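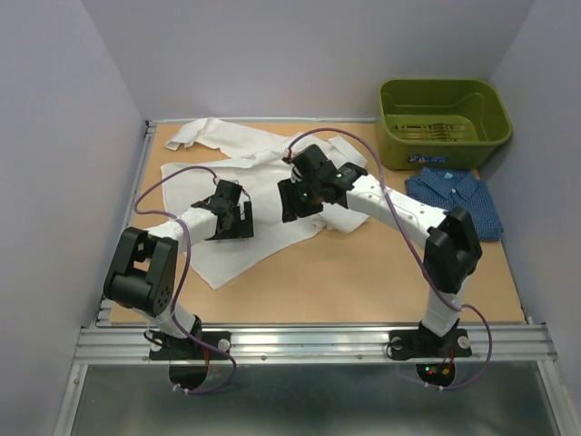 Stillik is an annual summer observance held in the district of Otport and in the neighbouring parishes along the Hevano lake shore. It marks the point in July when the hay is in and the bilberries on the southern slopes are ripe enough to pick. The observance is tied to outdoor life and to the right of access to uncultivated land. It has no religious content in its present form, although older accounts connect it with a blessing of boats.

Name

The word is generally taken to come from a dialect term for calm water. In the Hevano dialect the same word is used for the hour after sunset when the wind drops on the lake. A second explanation links it to the stile, or stepped crossing, found on the field walls above the shore. Local historians have mostly preferred the first reading, and it is the one given on the signboard at Otport harbour.

History

Farms on the Hevano shore shared their summer grazing until the common land was divided. Before the division, each household sent at least one person up to the high pasture on the same evening to bring down the first butter and cheese. The walk was made on foot, and the party slept out for one night. When shared grazing ended, the walk continued as a social outing, with berries taking the place of dairy produce.

For a long period the custom survived only in the upper parishes. It was taken up again by the walking club in Otport, which waymarked the old cattle road and published a route sheet. The municipality later added Stillik to its list of local flag days. Public buildings may fly the district flag from eight in the morning until sunset, but there is no duty to do so and the day is not a public holiday.

Observance

The main event is the evening walk from Otport harbour to the Aguiar meadow, a distance of 9 kilometres. The path follows the shore as far as the river mouth, then climbs through spruce forest and ends on open ground 188 metres above the lake. Walkers set off at five in the afternoon. Those who do not wish to climb can take a shorter path which stays level and returns to the harbour by way of the reed beds.

Many of those taking part sleep on the meadow without tents, weather permitting. Open fires are allowed only in the two stone rings beside the spring, and not at all when a forest fire warning is in force. In dry years the coffee is made at the harbour and carried up in flasks.

Food is simple and is eaten cold. Flat barley bread, soft cheese and smoked whitefish are usual, followed by bilberries with milk. A plain white cloth is traditionally spread on the grass for the bread.

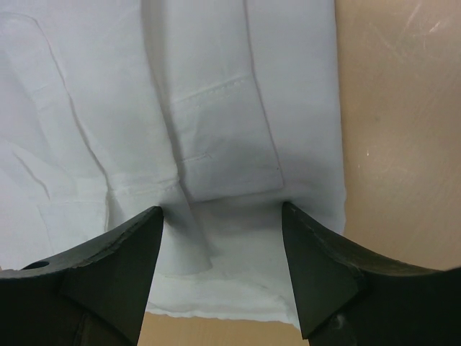 Swimming at first light is common among those who stay the night. The water in the small tarn north of the meadow is brown with peat and stays cold throughout the summer.

Natural setting

The Aguiar meadow is a former hay meadow kept open by late mowing. The cut is made after Stillik, once most of the flowering plants have set seed, and the hay is left to dry for several days before it is removed. Up to 40 species of vascular plants have been recorded in a single survey plot, among them harebell, quaking grass, bitter vetch and moonwort. Two species of orchid grow in the damper ground near the spring, and the path was moved away from them when the boardwalk was rebuilt.

The surrounding forest is mainly spruce, with aspen and grey alder along the stream. Black woodpeckers breed in the older aspens. Divers can often be heard from the lake at night, and nesting islands close to the shore are closed to landing until the end of July.

Access and rules

Walking, berry picking and short-term camping are open to everyone under the general right of access. Dogs must be kept on a lead. Flowers may be picked elsewhere along the route but not on the meadow itself, where the plants are protected under the management plan. Berry rakes are permitted, although older residents of the upper parishes regard hand picking as the proper method on the evening itself.

There is a car park at the harbour and a smaller one at the river mouth. The forest road beyond the river is closed to private vehicles. A bus from Otport stops at the river mouth in the summer timetable, with the last return journey at ten in the evening.

Related customs

Similar pasture walks are known from other lake districts, though most take place earlier in the summer, when animals are taken up to graze. In the western part of the district a boat outing is held instead, with the meal eaten on one of the larger islands.

See also

Hay meadow
Right of access
Summer pasture
Bilberry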